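Hand-held grippers vs. remote control for soft stuff
Draluvura Users Board > Teaching and Demos

tatu_l
May 17, 2019
Hello all, Tatu Lyimo here, long-time reader and very occasional poster (my apologies in advance, I do go on a bit). We've been teaching our arm to pick up soft things, and for months I did it all by remote control from a desk across the room. I got through 300 demos that way and I was proud of every one, but my goodness they were slow, and you can see it in how the arm moves now. It creeps up on things like it's afraid of them!

So in February I switched to a pair of hand-held grippers, one in each hand, and just do the job myself at the table.

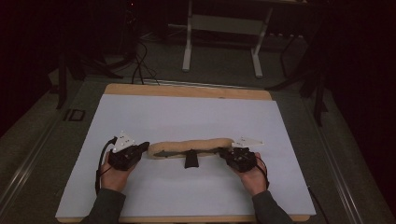
What I love is that my wrists do what they'd normally do. If a soft thing sags, I tip one side up without thinking about it, and with the remote I'd have stopped, fiddled, and started over. I'm aiming for 2,000 demos by hand. Is anyone else doing it this way, and do you mix them with your old remote ones or keep them apart?

billeyfan
Keep them apart, at least to start. I mixed mine and the arm ended up with two speeds and couldn't settle on either, poor thing. Lovely to see you posting, by the way.

Undness
I'm going to be the grump and stick up for remote control. When you drive the real arm, you can't show it something it can't do. With your own hands you'll twist into some pose the arm has no hope of reaching, and you won't find out until you play it back. I threw away 40 demos from one afternoon for exactly that.

tatu_l
Fair point, and I've lost a few that way too. I try to keep my elbows in and move a touch slower than feels natural. I still think I come out ahead, but I'm stubborn.

malhotra_k
Somewhere between you two. I do the bulk by hand, then 100 by remote on the real arm at the end, mostly for the grasp itself. And watch your cables, Tatu! Mine kept tugging at my wrist on long days until I clipped them to my sleeve.

Undness
100 at the end I could live with. I'd want them at the beginning, though.

tatu_l
Going to try the sleeve clip on Monday. Thank you both, and I'll report back on the mixing.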